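Robots at Work: What Happens to the Grown-Ups' Jobs?

15 September 2019
By T. Baldursdóttir

I used to think a robot would walk in the front door, sit down in my chair and send me home. Then my own workplace, a jewelry sorting shop called Droltwood, started using them, and it was a lot messier (and more fun!) than that.

My old job went like this. A big bag of necklaces, clips and bracelets came in, and I had to untangle everything and put each piece in its own tray. On a busy day I did 200 pieces. My fingers ached and my eyes got blurry by lunch.

Now there's a sorting machine, which we call Skineo. It has grippers, a bit like your finger and thumb when you pinch a raisin. Skineo is great at plain, stiff things like hair clips. Necklaces are another story! They flop, they slide and they tie themselves in knots, so people still have to help.

So what changed for me? I do 2 hours of sorting by hand, and then I spend the rest of my shift showing the machine how to pick things up. I had to go to classes in May to learn how, and I was nervous. Some of my friends at work liked the old way better, and one moved to the packing room. A new job can be hard, even when it's easier on your fingers.
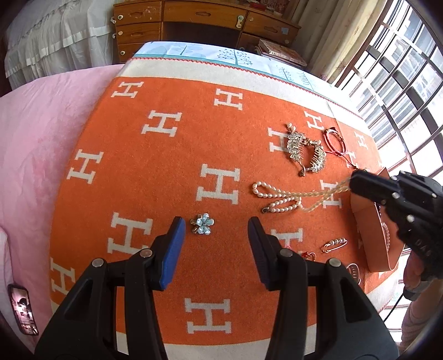
Do robots get paid for their work?

Robots don't need money, so they don't get wages. The company does pay for the machine, for the electricity it uses and for the people who fix it when it breaks.

More for young readers:
Why Do Elevators Know Which Floor to Go To?
A Day at the Prevdale Bread Factory
11 Machines Hiding in Your Kitchen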